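Chapter 7
Soft Replicas of Packaged Food

Sheyla Arango

7.1 Scope

A soft replica is a fabric model of a manufactured article, made to be handled. Food packaging is a common subject. The outlines are simple, the colours are few and most users know the original by sight. This chapter deals with the body, the label and the surface finish of such replicas. Stuffing and closing seams were covered in Chapter 3 and are mentioned only where they affect the outline.

The sauce bottle will serve as the main case. Its body can be drawn as a single tapered shape, narrow at the neck and fuller towards the base, and cut twice from the same pattern piece. Colour does much of the work of recognition; the label does the rest.

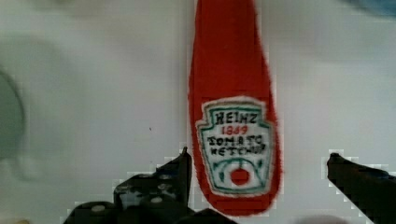 Why is a tapered body usually cut from two pieces and not four?
Two pieces leave only the side seams, so the front stays clear for the label. Four pieces give a rounder section but place a seam near the middle of the face, where it lifts the patch.

7.2 The label patch

The label is worked flat and attached before the body is closed. A patch with stepped corners needs more care than a round or oval one, as each inner corner must be clipped to within a thread or two of the stitching line. Lettering may be embroidered, drawn or printed. Embroidered letters lose detail quickly as they are reduced, and small curves turn into steps. For this reason the Drunda pattern sheets set brand names in plain capitals and leave out the smallest print — a practice followed here.

A replica is often used alongside tableware in play or display. A pale grey plate gives strong contrast with red fabric and makes the outline easy to judge.

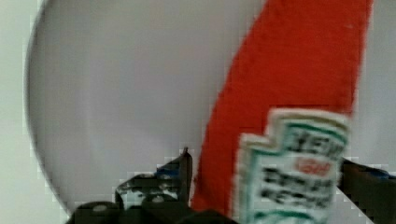
At what stage should the outline of a replica be checked?
Check it after stuffing and before the final seam is closed. At that point filling can still be moved or removed through the opening, and a lean in the neck can be corrected by hand.

7.3 Surface and wear

Felt has no weave and does not fray when cut, so borders can be left raw. Its weakness is the surface. Repeated gripping raises loose fibres, and creases form where the filling is thin. In the Salazar rubbing schedule, a sample is given 900 strokes and its face is then compared with an unused piece under the same light. Some 313 strokes are enough to show early fuzzing on the softer grades. Patch borders should be examined separately — they stand above the body and take the first contact.

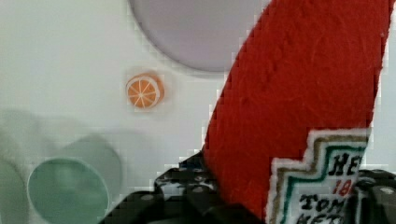
Fig. 7.3 Red felt bottle with stitched label; the patch border is stepped.

7.4 Terms used in this chapter

Body: the stuffed part of the replica, without the patch.
Face: the side of the body that carries the label.
Field: the area of the patch inside its borders.
Step: a right-angled change in the patch outline.

Section 7.5 begins with the drafting of the body piece on squared paper.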